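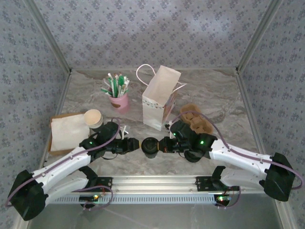
Dating a Leaked Memo by Its Typewriter

The Laneck memorandum runs to nine pages and describes, in flat administrative prose, the recovery and storage of an object of unknown origin. It first circulated as a photocopy among UFO researchers, and both sides have argued over it mainly on grounds of content. Believers cite the correct office symbols. Skeptics cite the odd phrasing of the second paragraph. Neither point settles much, as office symbols can be copied and odd phrasing turns up in any file drawer.

The typeface is a better place to start. A typed page records the spacing of the machine, the wear on individual type slugs and the condition of the ribbon. Spacing survives photocopying fairly well if the copier's enlargement or reduction can be worked out. Ribbon condition does not survive at all, and claims made about it from a third-generation copy should be ignored.

The Plattner comparison, completed in February, set the memo beside 35 typed letters of known date from the Ornen papers. The letters came from several offices and at least two makes of machine. Each page was scanned at the same resolution, scaled against the printed letterhead where there was one, and measured for character pitch and line spacing. The memo has no letterhead. Its scale was taken from the punch holes along the left margin, whose spacing is standard but whose edges are blurred on the copy. This is the weakest step in the work, and the report says so.

Within that limit, the pitch of the memo agrees with 17 of the letters. The lowercase "r" sits slightly below the baseline throughout, and the capital "M" has lost part of its right foot. The same low "r" appears in two letters from one office. The damaged "M" appears in neither. Damage of this kind builds up over time, so an undamaged "M" in the two letters would be expected if they were typed first. It would also be expected if they came from another machine with a similar fault of alignment.

Critics writing in the Lenico bulletin object that a period typewriter can be bought secondhand by anyone. The objection is correct. A match in typeface gives an earliest possible date and says nothing about a latest one. The same applies to paper stock, had any original paper been available for testing.

The date line presents a separate problem. It is written with a leading zero before the day, a form that some researchers hold to be too modern. The Ornen letters contain more than one instance of the same form, all from a single typist. Its presence in the memo is therefore possible for the period, though uncommon.

Two further tests have been proposed. One would compare the signature on page nine with signed letters to check for tracing. The other would look for an earlier generation of the photocopy, on which the punch holes might be measured with more confidence. Requests for both have been sent to the present holders of the papers, and a reply on the signature pages is pending.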